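Wer in Vallon aus dem Bus steigt, riecht den Laden von Lionel Holroyd, bevor er ihn sieht. Zimt, Kreuzkümmel, ein wenig Muskat, und dahinter etwas Harziges, für das ich bis heute kein Wort habe. Ich war im April zum ersten Mal dort, eigentlich nur auf der Suche nach Safran für einen Geburtstagskuchen, und bin mit einer Tüte voller Dinge nach Hause gefahren, die ich weder bestellt noch gekannt hatte — und mit sehr guter Laune!

Holroyd verkauft seine Gewürze am liebsten ganz. Gemahlenes gibt es auch, aber er rückt es ein bisschen ungern heraus, so wie ein Buchhändler die Kurzfassung eines geliebten Romans. Man solle sich zu Hause einen schweren Mörser hinstellen, meint er, die Samen kurz in der trockenen Pfanne wenden, bis sie duften, und dann in aller Ruhe stoßen. Zwei Minuten, mehr braucht es nicht.

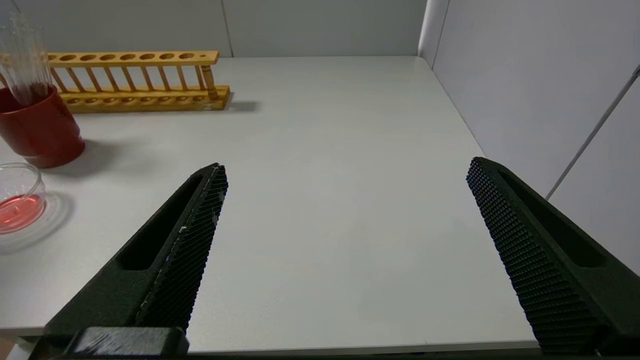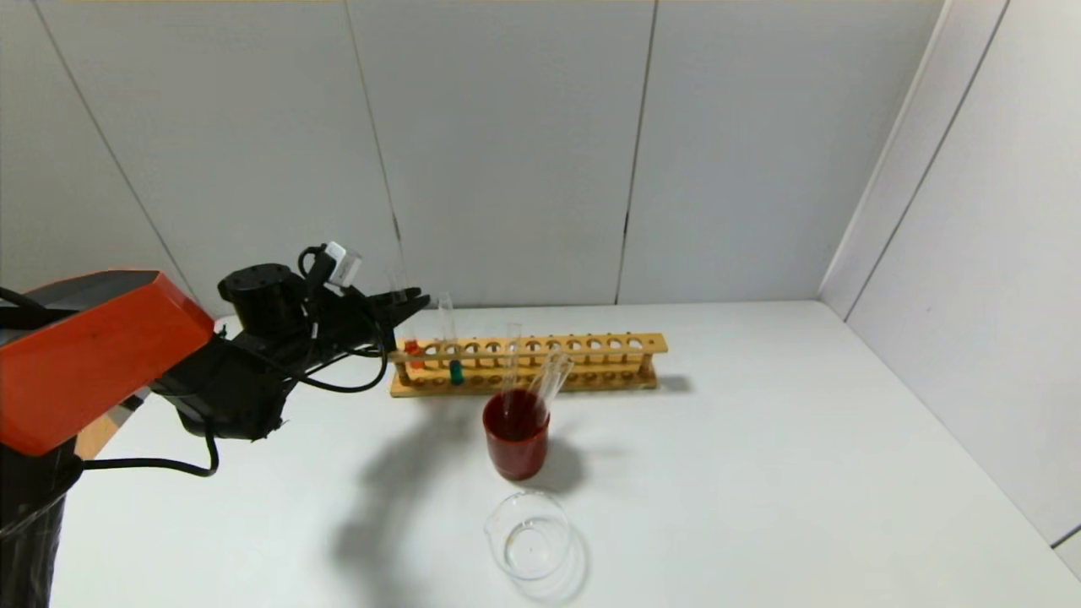
## Was in den Schrank gehört

Zwölf Sorten genügen für den Anfang, und man muss sie wirklich nicht alle auf einmal kaufen. Mit Koriander, Kreuzkümmel und schwarzem Pfeffer kommt man durch einen ganzen Winter voller Suppen (meine Linsensuppe ist seither eine andere geworden, das sagen sogar die Kinder). Kardamom kauft man in der grünen Kapsel, Muskat als Nuss. Alles steht am besten dunkel und gut verschlossen, also bitte nicht auf dem hübschen Bord über dem Herd, auch wenn es dort so schön aussieht.

Den Safran habe ich übrigens doch noch bekommen. Holroyd riet mir, die Fäden über Nacht in etwas lauwarme Milch zu legen und die Milch am nächsten Tag in den Teig zu rühren. Der Kuchen war am Abend aufgegessen.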